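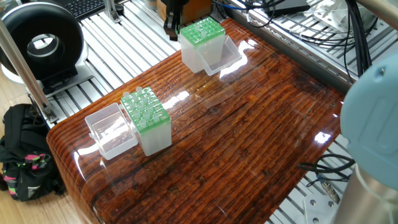

Two tip boxes on the bench, lids open, gripper above the far one.

Budgeting for a tip-handling cell: arm and gripper first, or everything at once?

Posted 17 August 2026 by Storthorpe
3 comments - 8 shares

We are a small testing lab and I have been asked to put together a budget for automating some of our pipette tip work. At present people re-rack tips by hand, moving them from part-used boxes into one full box, and I would like a robot arm to take that over. It is dull work and it gets left until the end of the day.

I have read through two supplier quotes and they are laid out so differently that I cannot compare them. One is a single price for a finished cell. The other lists the arm, gripper, frame, cables and set-up as separate lines, with an hourly rate for changes afterwards. The second looks cheaper until you add the hours.

What I need to know:

- Is it sensible to buy the arm and gripper this year and the rest next year?
- How much should I hold back for things that are not on the quote?
- Do we need a second arm? One quote has two and the other has one.

We get through 22 boxes in a normal week, so this is not a high-volume job. Approval has to be in before the end of the financial year, and I would like to ask for the right amount once.
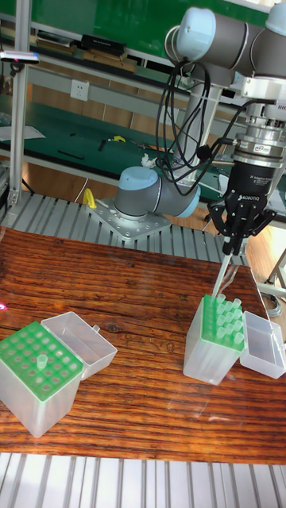
Gripper holding a tip over the right-hand box. The left-hand rack is nearly empty.

Weson
16 people found this helpful

I did this for a lab a bit bigger than yours. Splitting it over two years can work, but split it in the right place. Buy the arm, the gripper and the frame together. An arm with nothing solid to bolt it to will sit in its crate, and the warranty normally runs from delivery.

The things to leave for year two are guarding, a feeder for fresh boxes and any link to your stock system.

On the second arm, ask the supplier what it would be doing while the first one is moving a tip. If they can't give you a plain answer, take it off. At 22 boxes a week one arm has plenty of time. The exception is if you want the lids opened and closed by machine as well, in which case get them to price it both ways.

For the hold-back, I would not go by a percentage. Write down each item and put a figure on it:

- spare fingers for the gripper
- a box holder or locating plate, so the boxes go back in the same spot every time
- extra cable and somewhere tidy to run it
- two days of somebody's time for training, then another day a month later
- a service visit in the second year

Page 2 of 2
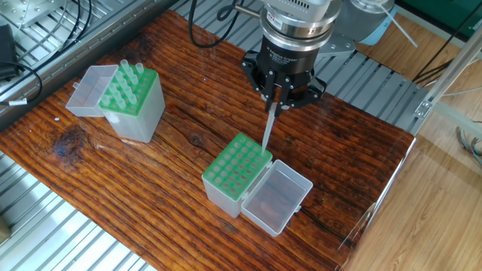

The box holder is the one people miss. Ours was not on the quote and we had to ask for more money in June, which did not go down well. A tip is long and thin and the holes in the rack are small, so a box that has been put down slightly crooked matters a great deal. You can use a camera to find the box instead, but then you are paying for the camera and for somebody to set it up. For a fixed job like this I would price the plate first.

Also take your own boxes to the demonstration. Suppliers will use whatever they have on the shelf, and a rack from another maker may have different spacing. We asked for 1,000 tips moved with our own consumables before we would sign, with every drop or missed hole written down. The supplier agreed without much fuss - I think they get asked more often than you would expect.

Montoya
2 people found this helpful

Get three quotes not two. And check the bench will take the weight.

Storix
8 people found this helpful

Agree with most of what Weson says, but I would be careful about the two-year split. Our finance people treated the second half as a new project and we had to make the case again from the start. If yours work the same way, ask for the whole sum now and agree staged payments with the supplier.

To compare the two quotes, make a plain table with one row for each item and put both suppliers in it. Where the finished-cell price hides something, email and ask for the split.
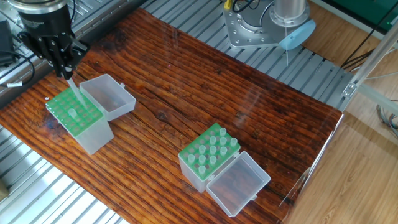
Then add a row for changes after handover. You will want some. We changed tip size in the first year and needed new pick heights and a different grip setting, and every visit was charged by the hour. If your own staff can be taught to make that sort of change, pay for the longer training course and cut the support hours.

One more row for floor space. Measure the frame and then leave room to walk round it, as you will need to get at the cables from behind - we put ours against a wall and had to move it.

3 comments - 8 shares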